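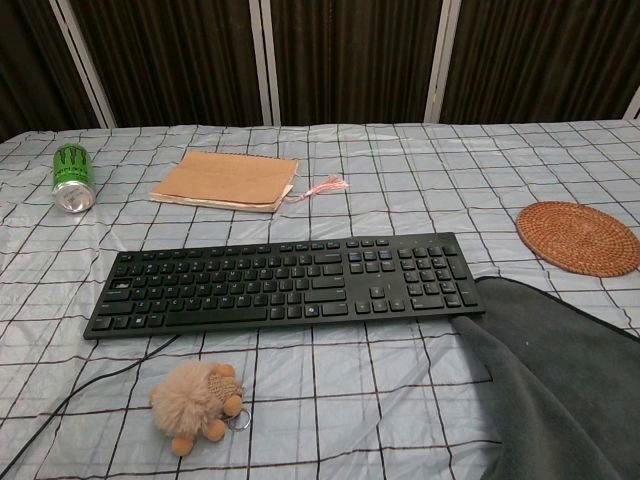

Planning a tabletop robot arm for a home workshop

Workshop tips, updated September 16, 2026

Most of the mail we get about small robot arms asks which one to buy. Before that comes the table it will stand on, the things it will be asked to pick up, and the parts of the bill that are not the arm. These notes are for people with a spare table and a limited budget who want an arm for sorting, tidying or practice projects.

Start with the objects

Write down what the arm has to handle before you look at any arm. Use the things that already end up on your table. A typical list might be a keyboard, a drink can, a notebook, a woven coaster, a fleece cloth and a plush key ring. Those six need very different grips, and a cheap arm may manage only two of them well.

A can lying on its side may roll when the gripper touches it. If that matters to you, look for a gripper that opens wider than the can with room to spare on both sides. Measure the can yourself. Opening widths in sales listings are sometimes taken at the fingertips and sometimes at the base of the fingers.

A flat coaster is harder than it looks. Hard plastic fingers slide over the rim. Soft fingertip pads help, and so does a tablecloth with a little give in it.

A full-size keyboard is too wide to grip end to end with a hobby arm. It has to be pinched along the long edge or pushed. Check the payload at full reach, not the payload close to the base, and weigh the keyboard on a kitchen scale with the cable attached. If the cable drags over the edge of the table, it adds pull that the scale won't show.

Fleece and other cloth can be pinched almost anywhere. Folding it neatly usually takes two arms. Leave folding off the list for a first purchase.

Long fur and loose threads, such as a bookmark tassel, get into finger joints. Look for a gripper with covered joints or plan on cleaning it often with tweezers.

Measure the table

Put a strip of masking tape where the base will be clamped. Tie a string to a pencil, cut the string to the arm's listed reach, and swing it across the table. Anything outside that curve is out of range. Take off a hand's width for the gripper pointing down, as listed reach is nearly always measured with the arm stretched straight out.

Check the underside of the table too. Many clamps need a flat lip, and a folding table may have a rail exactly where the clamp should go. Santeri Kinnunen wrote to us from Okivholm after buying a clamp that would not close on his table. He ended up bolting the arm to a board and clamping the board at both ends, which he says is steadier anyway.

Tablecloths

A thin plastic cloth is fine for light work and easy to wipe. It creases, though, and a gripper set to travel close to the surface can catch on a raised fold. Smooth it out and clip it under the edge before each session. A printed grid is handy for putting objects back in the same spots. If you plan to use a camera, try it with the pattern first. Some low-cost vision software confuses strong lines with the edges of objects, and a plain cloth costs very little.

Backdrop

A folding screen behind the table hides the rest of the room from the camera. It also keeps people from walking through the view. Secondhand ones are easy to find. Stand it beyond the longest reach of the arm, and weigh down the feet if the floor is smooth.

What to budget for

Keir Yule, who runs the Saturday-style open bench at the Urthorpe tool library, shared his figures with us. The arm was $1,302. Everything else came to $444: a second gripper, fingertip pads, a power supply with a switch he could reach, clamps, a lamp, a camera mount and a cable sleeve. He had expected to spend far less on the extras.

Our suggestions for your own list:

Gripper and spare fingers. Fingers wear out first. Buy one spare set with the arm, as shipping a single part later can cost more than the part.

Power. Check whether the supply is included. Starter kits such as the Zinwood leave it out of the base price.

Emergency stop. Put it within reach of where you sit, on the side of your better hand.

Lighting. Even light from two sides is better than one bright lamp. Shiny can ends and creased plastic both throw highlights that bother a camera.

Computer. An older desktop may be enough for simple recorded moves. Ask the seller before you buy a new one.

Your time. Allow 10 evenings to assemble, calibrate and get a first reliable pick.

New or used

Used arms can be good value if the joints are tight. Hold the base still and wiggle the gripper gently with the power off. A little play at the tip is normal. A clunk at the shoulder means a worn gear. Ask to see the arm move through its full range twice, and ask whether the control software still gets updates. The older Urban desk model turns up often, usually without its cable, so price that in.

When to buy

If you can wait until October, do. Schools and clubs have placed their orders by then and sellers start clearing returned kits. Use the wait to run the tape and string test and to practice the job by hand with kitchen tongs. Tongs will show you which objects are awkward. Move each one from the back of the table to the front using only the tips, and cross off whatever you keep dropping.

Keep the object list with the receipt. It is useful again when you shop for a second gripper.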